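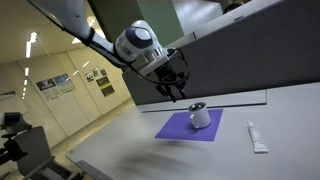

Granmont, Sep 22, 2023

Mug task, stalls during approach. Continuing from Chaimae's page.

The short version is that the arm stopped again on the way to the mug, gripper open, and the log again says "protective stop, wrist, torque limit." I don't believe the log. Or I believe it recorded a torque number over the limit, and I don't believe there was a torque. The fingers have nothing in them when it trips. The arm is coming down through free air at a speed a person could outwalk. What is it supposed to be pushing against?

Chaimae's note blames the payload setting. She re-entered the gripper mass and the center of gravity, ran a batch of 100 approaches, and got no stops. She wrote "fixed" and underlined it. I ran the same batch of 100 with her settings and got 16 stops. Same purple sheet, same mug, same start pose as far as I can tell from the saved program. So either her fix works only when she is in the room or the payload was never the problem. I have left her numbers in, they are closer to the data sheet than what we had.

Ilham thinks it is the cable. I lean this way too but would like to see it proven before we start cutting zip ties. The long black one sags under the wrist on its way to the gripper, and the thinner one makes a loop out to the side. The strap is up on the arm, well before the wrist, so everything past it is free to do what it likes. If the long one gets pulled tight when the last joint turns, the wrist would feel that as load. Against this: I sat and watched ten stops in a row and in none of them did the cable look tight to me. My eyes are not a force gauge.

Segundo's theory is firmware. Segundo's theory is always firmware. The changelog for the June update says "improved collision sensitivity," and he takes that as a confession. Could be. It could also be that the old version was missing real contacts and we were happy not to know. I am not rolling back a safety function to make a demo run, and I have said so to Avley twice now.

Checked today:

Mounting bracket screws. All tight. Paint marks still lined up.

Gripper open and close by hand command, arm parked. No fault.

Wrist joint turned slowly through its range, no gripper command. One stop, near the end of travel. Could not get it to happen a second time.

Controller clock against the log server. Off by enough that I no longer trust anyone's story about what happened "just before" a stop, mine included. Corrected.

Cycle counter reads 2,310. The maintenance sheet says the last wrist inspection was done at a higher number than that, so somebody reset the counter or wrote down the wrong one. Sawsan is looking for the paper copy.

The part that bothers me more than the stops is the restart. After a protective stop the pendant asks for confirmation, you press it, and the arm carries on from where it was. By the fifth time you press it without looking up. I caught myself doing it with my hand on the table, moving the sheet back to its mark. Nothing happened. I would not call that a safe procedure and I don't care that the risk assessment does. Until further notice: hands off the table, look at the arm, say "clear" out loud, then confirm. That goes for people who are alone as well.

Kenza asked whether we can send the Ekotex people the 100 clean runs for their report. No. Not without my batch next to it. If they only see hers they will think we have a working cell.

To do next:

Move the strap down closer to the wrist and give the long cable a proper service loop. Only that change, nothing else, then the same batch.

If the stops go away, put the strap back where it was and see if they return. I know this is boring. We skipped it last time, and that is how we ended up with "fixed."

Log raw joint currents along with the stop flag. Segundo has the script, needs the new address.

Ask Ait Brahim for a loan of their force gauge.

Arm powered down, key is in the drawer. Please don't change the payload again before I have the second batch.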